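Notes from the Nikenik food fair, April 2019

I got to Soltitz before ten and paid at the side gate. The main hall was already full, so I started in the annex, where the lunch and breakfast stands were. Leire Pastor had the longest table, number 488, and was talking to people about open sandwiches.

Her advice was simple. Toast the bread first, put the lettuce on while the plate is still in front of you, and leave the sauce for last. She likes a squeeze bottle with a thin nozzle and a separate colored plate for each order.

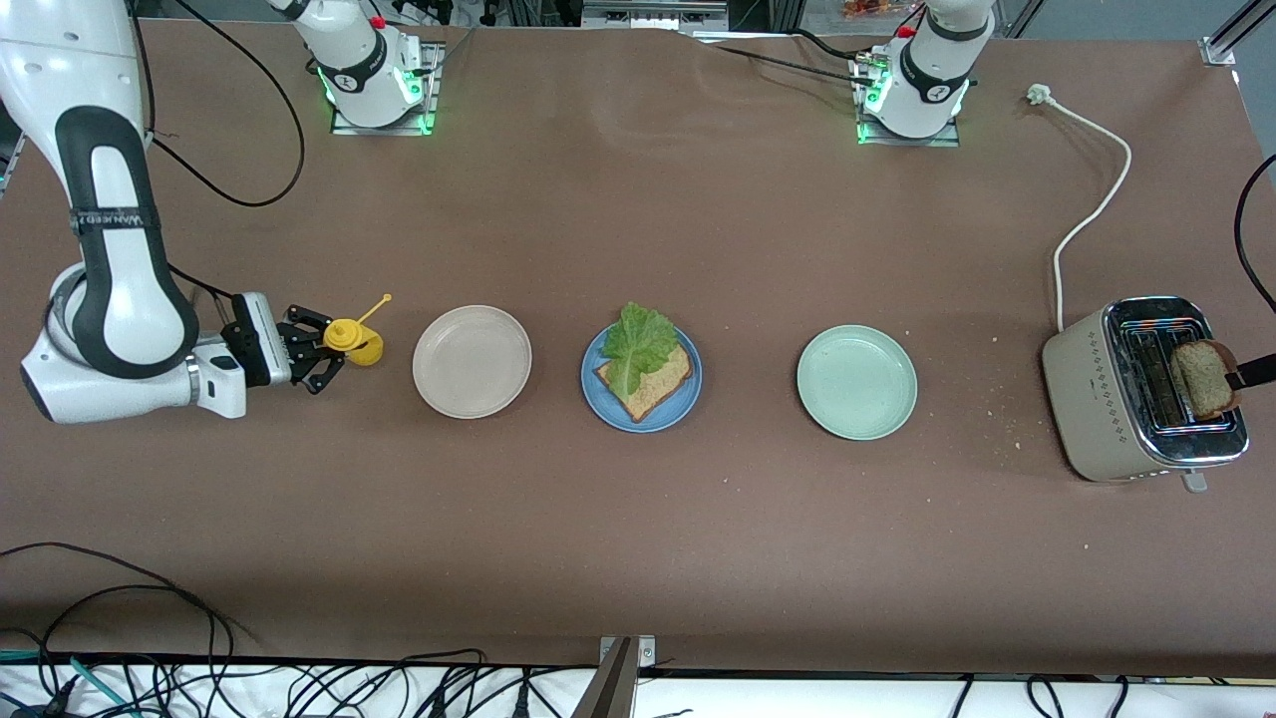 I stayed for 20 minutes and bought a jar of her mustard. After that I walked over to the Bredari bakery stand, which had rye and a good seeded loaf. The line for coffee was long and I skipped it. Parking is in the field behind the hall, and the shuttle back to town leaves from the same gate.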